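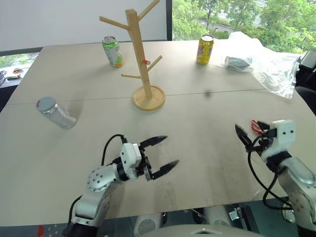

2 杯架的组装、摆放与日常使用

前一章把 Skonda 杯架的配件都认过一遍了，这一章就动手把它装起来，摆到桌上，挂上杯子。头一回装的朋友请先泡杯茶，把本章从头到尾看完再开工。整个过程并不难，只是有几处顺序颠倒了要拆回去重来，木头榫孔又经不起反复拔插，所以宁可慢一点。

装好的杯架是一根方形截面的立柱，下面接圆形底座，底座边缘高出一圈，立柱上伸出几根细圆木枝，都朝斜上方。木枝有长有短，位置有高有低，请别把它们装成一样齐，杯子大小不一，错落着挂才不会互相磕碰。

2.1 开始之前

请准备一块软布、一条干毛巾，还有随箱附的小扳手（配件袋编号 1705）。木槌可以不用，若家里正好有橡胶锤，也请先收起来，等读完 2.3 节里关于敲击的注意事项再决定要不要拿出来。

找一张平整、结实的桌子，最好靠窗，光线好的地方容易看清孔位。桌面若是两块板拼成的，请避开中间的拼缝，别让底座正好骑在缝上；两块板的高度哪怕只差一点点，杯架站上去也会轻轻地晃，挂满杯子以后晃得更明显。桌上原来放着罐子、瓶子或别的东西，挪到一边就行，不必全部清走，手边留出能转动底座的地方便够了。

包装用的透明塑料膜请收好或者剪开再扔，家里有小孩子和猫狗的尤其要留心，别随手团在桌上。

注意：刚从冷的地方搬进屋的箱子，请先打开盖子，让木件在室内放一个晚上。木头会随着屋里的干湿稍微胀缩，放过一夜再装，孔和榫的松紧才是它平常的样子。

2.2 安装底座与立柱

1. 把干毛巾对折铺在桌上，底座翻过来放在毛巾上，高出一圈的那一面朝下，底面朝上。底面中央有一个沉孔，是给长螺丝用的。

2. 用手指沿着孔口摸一圈。摸到木屑就轻轻吹掉，摸到毛刺就用附带的细砂纸蹭两下，不要把孔越磨越大。

3. 拿起立柱，分清上下。下端的端面上有一个预埋的金属螺母，上端是平的。有些用户来信说把立柱装倒了，长螺丝怎么也拧不进去，还以为是少了零件，其实调个头就好。

4. 把长螺丝从沉孔里穿过去，对准立柱下端的螺母，先用手拧。头几圈务必用手，手感应该是顺的。若觉得发涩，退出来重新对正，千万别拿扳手硬拧，螺纹一旦歪了，立柱就再也站不直了。

5. 手拧不动以后，换小扳手再拧一小段，到底座和立柱贴紧、看不见缝为止，先停在这里。最后的一点力留到木枝都装好以后再加。

6. 把底座翻回来，放在桌上，蹲下身子，让眼睛和桌面齐平，从两个方向各看一次立柱正不正。方形立柱有个好处，歪没歪一眼就看得出，拿窗框的竖边比一比就更清楚了。

注意：底座高出的那一圈是为了兜住从杯口滴下来的几滴水，也可以放一把小茶匙。它不是提手，搬动的时候请不要捏着边缘往上提，应该一手扶立柱，一手托底。

2.3 安装木枝

木枝是整个杯架里最需要耐心的部分。我们的安装指导 Sigrún Hjaltested 每次给新同事演示，都要先把所有木枝按长短排在桌上，再对着立柱上的孔比划一遍，一根都不插。她说比划这一遍花不了多少工夫，省下的麻烦却很多，我们也劝您照她的办法来。

1. 把底座转到您喜欢的角度。立柱的四个面纹理略有不同，哪一面朝外全凭您的眼缘，不过一旦木枝插好，朝向就跟着定下来了。

2. 先装靠近顶端的木枝。把木枝带斜口的一端对准孔，一边轻轻转动一边往里推，直到斜口完全没入立柱。木枝的外端应当朝斜上方翘起。若是平的，甚至往下垂，说明斜口转反了，退出来转半圈再试。

3. 再装那根最长的木枝，让它往左边伸出去。长枝受力大，插进去以后请握住它靠近立柱的一段，轻轻上下按一按，不应该有松动的感觉。

4. 最后装右侧位置较低的短枝。短枝离底座近，适合挂小咖啡杯，挂大杯子则容易碰到底座边缘，挂之前可以先比一比杯身的高度。

5. 全部插好以后，退后一步看看。几根木枝应当各朝各的方向，高低错开。若有两根挤在一起，多半是孔认错了，趁着还没有完全拧紧，换过来就行。

6. 把杯架放倒在毛巾上，扶住立柱，用小扳手把底部的长螺丝再拧紧一点，手上觉得稳当就停。

小心：请不要用锤子直接敲木枝。榫口实在太紧时，可以把木枝在手心里来回搓热，再蹭一点点蜂蜡，然后继续转着往里推。仍然推不动的，请联系我们换一根，用力敲打很可能让立柱从孔边裂开，这种裂缝没有办法修补。

小心：也请不要往榫孔里倒胶水。木枝设计成可以拆下来清洁和更换的，粘死以后坏了一根就要换掉整根立柱，实在可惜。

2.4 选一个合适的位置

杯架可以放在餐桌、料理台或者茶水柜上。我们自己最喜欢窗边，早上拿杯子的时候抬头能看见外面的树，心情都会好一些。不过浅色的木头晒久了会慢慢变黄，常年有太阳直射的窗台，请每隔一阵子把杯架转个方向，让颜色变得匀一点，或者往屋里挪一挪。

下面几处请尽量避开：

灶台旁边。油烟落在木枝上会发黏，杯口也跟着沾味。
暖气和烤箱的正上方。热气烘久了，立柱容易开裂。
水槽边沿。底座总泡在溅出来的水里，底面会起毛、发黑。
桌子边缘。长枝若伸到桌沿外面，路过的人很容易用袖子或者手臂带到它。

摆好以后，用一根手指轻推立柱的顶端，松手后它应该马上站稳。如果底座一角发虚，先把杯架挪开，看看桌面上有没有面包屑、小斑渍或者凝住的糖水，擦干净再放。还是不稳的，就在底座下面贴附送的毛毡垫（配件袋编号 1716），毛毡垫请等距离地贴，不要只垫一边。

放在带滑面的料理台上，我们也建议贴毛毡垫，杯架不会跟着手跑，挪动时也不伤台面。

2.5 挂杯子

1. 第一次挂之前，先用微潮的软布把每根木枝擦一遍，再用干布擦干，静静晾一会儿。

2. 先挂低处的，再挂高处的。这样重心一直偏低，杯架站得稳。取杯子的时候反过来，从高处的开始取。

3. 左边挂一只，右边也挂一只，尽量让两边的分量差不多。长枝伸得远，同样一只杯子挂在长枝头上，会比挂在短枝上更“坠”，所以长枝请挂轻一些的杯子，并且往立柱方向推一推，别停在最外端。

4. 杯把套进木枝以后，让杯口稍稍朝下，杯身自然靠住就好。手放开之前，等它不晃了再松手。

5. 每根木枝只挂一只杯子。有时候家里来客人，杯子多得放不下，忍不住想在长枝上多挂一只，我们很理解，可是杯子碰杯子最容易掉瓷，还是请把多出来的收到柜子里去。

单根木枝的承重上限是 1000 克，这是连杯子里剩的水一起算的。厚胎的大号陶杯分量不轻，拿不准的时候用厨房秤称一称，心里就有底了。

关于搭配，Brandão 系列的陶杯杯把开口宽，挂在哪根木枝上都合适；Eneo 系列的小咖啡杯杯把窄一些，请先套一下试试，能顺顺当当地套进去再挂，卡住了不要硬塞，拔出来的时候杯把很容易断。别家的杯子也都可以用，只要杯把是封闭的一圈，里面能让木枝穿过去，就没有问题。没有杯把的玻璃杯、保温杯和易拉罐一类的东西，请放在杯架旁边，不要倒扣在立柱顶上，看着有趣，碰一下就会滚下来。

注意：刚洗好的杯子请先控一控水再挂。偶尔滴几滴没有关系，底座那一圈兜得住，但若每天都把湿淋淋的杯子直接挂上去，水会顺着木枝流进榫孔，时间一长，孔里会发霉，木枝也会胀得拔不下来。

2.6 清洁与保养

平时用干布掸掸灰就可以了。木枝的根部和立柱相接的地方最容易积灰，可以用一支旧的软毛刷扫一扫，刷子要干净，刷过鞋油、颜料的请不要拿来用。

沾了咖啡渍或者茶渍，请用拧得很干的软布，顺着木纹的方向擦，擦完马上换干布再过一遍。渍迹若已经留了一阵子，可以在布上点一滴洗洁精，先在底座的底面试一小块，颜色没有变化再擦正面。

请不要把杯架放进洗碗机，也不要整个浸在水里。钢丝球、去污粉、漂白水都会把木头表面弄花，花了以后更容易吸脏东西，越擦越难看。

用了一年半载，若觉得木头表面发干、摸着有些涩，可以上一层 Duvgate 木器护理油。步骤如下：

1. 把木枝一根根转着拔下来，在纸上按位置摆好，旁边写个“左长”“右短”之类的记号，免得装回去的时候又要重新认。

2. 用细砂纸顺着纹路轻轻打一遍，擦去粉末。榫口的斜面请不要打磨，也不要上油，打磨过的榫口会松，上了油的会滑。

3. 在软布上倒少许护理油，薄薄地擦一层，方形立柱的四条棱和底座高起的内圈都要照顾到。宁可少擦一点，油厚了反而会发黏。

4. 过一刻钟，用干净的布把没吃进去的油擦掉，然后放在通风的地方晾一夜，第二天再装回木枝、挂杯子。

小心：擦过油的布请摊开晾干以后再丢，不要团成一团塞进垃圾桶，沾了油的布堆在一起有可能自己发热起火。

2.7 常见的小毛病

杯架摇晃。先看桌面，再看毛毡垫有没有掉，最后把杯架放倒，检查底部的长螺丝。螺丝在头一个月里松一点是正常的，木头还在适应您家里的空气，再拧紧一次，往后就很少需要管它了。

木枝自己会转。多半是榫口没有插到底，取下杯子，把木枝转着往里再推一推。若推到底仍旧转，可以在榫口上裹一小条薄纸再插回去。夏天潮、冬天干的地方，七月里紧得很的木枝到了腊月可能会松，请不要因此急着换新的。

立柱上出现细纹。顺着木纹的浅纹是木头本来的脾气，不影响使用，上一点护理油就不那么显眼了。细纹若从榫孔边上横着往外走，请把杯子都取下来，停止使用，拍一张照片寄给我们的服务台，我们看过以后会告诉您该换哪个部件。

木枝折断。断在外面的，握住剩下的一截转着拔出来即可。断在孔里的，请不要用钻头去掏，孔壁很薄，一不小心就钻偏了，连同立柱一起寄回来，我们替您取。

底座底面发黑。说明下面长期有水。把杯架放倒晾干，用细砂纸轻轻磨掉黑的一层，再擦油，之后换一个干爽的地方放，毛毡垫若是潮了也请一并换新的。

2.8 搬动与收纳

要搬家，或者只是打算收起来一阵子，请先把杯子全部取下。短途挪动，例如从桌子搬到柜子上，一手握住立柱中段，一手托着底座就可以。不要抓着木枝提，长枝尤其容易被掰松。

长途搬运请把木枝全部拔下，用软布卷成一束，再用布条松松地扎住。立柱和底座可以不拆，若箱子实在放不下，再按 2.2 节倒过来的顺序拆开，长螺丝随手拧回立柱下端，就不会丢了。收纳的地方要干燥，箱子里不必放樟脑丸，木头会吸味道，以后挂上杯子，喝什么都带着一股樟脑味。

重新拿出来用的时候，照着 2.1 节的办法先在屋里放一晚，第二天再装木枝。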